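Plivevix: a breakfast pastry text set
README, revised 1st November

What this is

Plivevix is a collection of short written notes on croissants, gathered from people who eat too many of them. Each note covers one croissant from one bakery, eaten by one person who was asked to write down what they thought before they asked anyone else. It was put together for folks who study how people describe food when they have no training and strong feelings.

It is a text collection. If you came for recipes, you will be let down, and the note writers will be of very little help to you.

How the notes were gathered

The writers were split between two towns, Urnunell and Daseck, 40 miles apart and in full disagreement about butter. Each writer got a plain sheet with 3 prompts: what it sounded like, what it tasted like, and whether you would cross the street for another. The third prompt produced the most text by a wide margin. It also produced a long account of a parking dispute, which has been kept.

Writers were told to put the croissant on a plate before starting. In the pilot round people wrote while walking, and a good share of those notes are about pigeons.

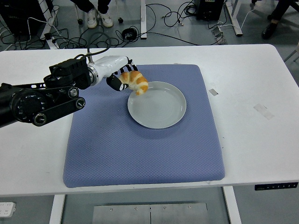

Evie Bellamy read an early draft of this file and wrote back: "You keep saying 'flaky' is the most useful word in the set. It's the least useful. Everybody writes it, including the ones who got a roll by mistake." She is right, and the word now has its own flag (see Fields, below). The rolls have been left in.

Fields

note_id: a number. Gaps in the numbering are notes that were withdrawn by their writers, usually after sleeping on it.

town: Urnunell or Daseck. One writer put "neither, thank God" and is filed under Daseck, where she lives.

bakery: a letter code. The bakeries asked for this after seeing the first batch.

body: the note itself, typed up from the paper sheet with the spelling left alone. "Croissant" appears in so many forms that we stopped keeping a list.

cross_street: yes, no, or depends. Writers who gave a distance were marked yes.

flaky: true if the word or any close cousin is used. Assume true.
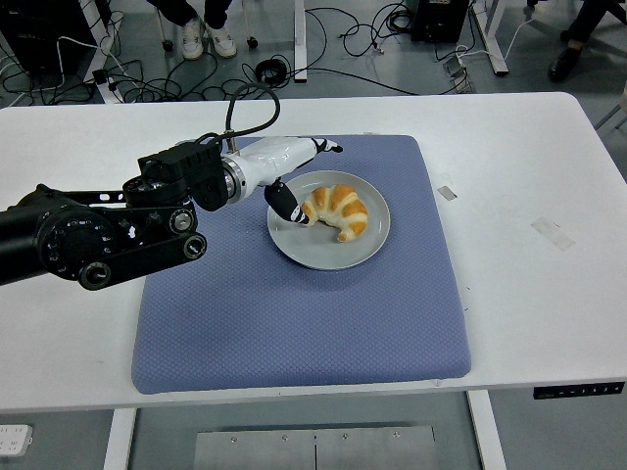
Splits

The set comes in 2 parts, train and test, divided by writer so that no one person shows up in both. Please don't reshuffle. Writers have habits – one of them compares everything to a hotel in Pillai – and a model that learns the hotel will look much smarter than it is.

Known problems

Almost all notes were written before 10 in the morning. Moods improve after the second coffee and so do the scores, but coffee wasn't recorded.

The Daseck sheets were printed with less space under the second prompt. Daseck writers therefore seem to have less to say about taste. They would like it known that this is the printer's fault.

No note runs past 60 lines. That was a limit of the paper, and several writers tried to get around it by writing up the margins. Margin text is included in body where it could be read and marked [margin] where it couldn't.

Almond croissants were ruled out at the start. A few got in under other names.

Use and sharing

Free for teaching and research. If you publish something, name the set and the version. Please don't use the notes in bakery advertising; one writer's "fine, I suppose" has already turned up on a chalkboard with the second half missing.

Changes

The next release is planned for December and should fix the town field for writers who moved partway through. Corrections are welcome, with the note_id at the top. Arguments about butter should be sent to the other town.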